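Re: [tiling-list] Grout colour for a small laundry, white tiles

On Friday night another list member wrote:

> We're doing the laundry over December and have gone with plain white
> rectangular tiles, 565 of them, stacked in a grid instead of brick
> pattern. My partner wants white grout. I'm leaning towards charcoal
> or black but I'm scared it'll look like graph paper. Also, is the
> Visser spacer kit any good, or should I stick with the cheap crosses?

Oh, go dark! I put black grout in our laundry two years ago and I still stick my head round the door to look at it. White grout was lovely for one winter and then went the colour of weak tea behind the tub, and no amount of scrubbing brought it back.

The graph paper worry is fair, but joint width matters far more than colour. Keep the joints thin and you get a crisp line. Go wide and every wobble shows (ask me about the first wall I did, now hidden behind the dryer, thank goodness). I haven't used the Visser kit. I had the Skukby clips, 60 to a bag, and they were brilliant on the flat parts and a pain in the corners.

Stacked tiles do need a really level first row. I screwed a straight batten to the wall, let the bottom row wait until last, and checked the level every third course. It took ages and I loved every minute of it.
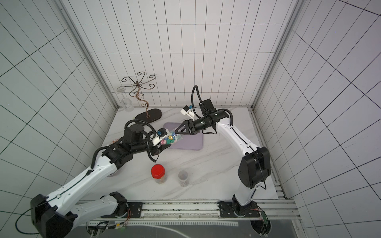 For the grout itself, mix small batches. I did 40 tiles at a time and wiped down as I went, because dark pigment leaves a haze that's a real job to shift the next day. Seal it once it has cured properly. Driltura make a sealer that comes with a little wheel on the bottle, and it's great fun to use.

Grout a spare board with both colours before you decide, and leave it in the laundry for a few days so your partner can see it in the morning light too. Tell us which one wins!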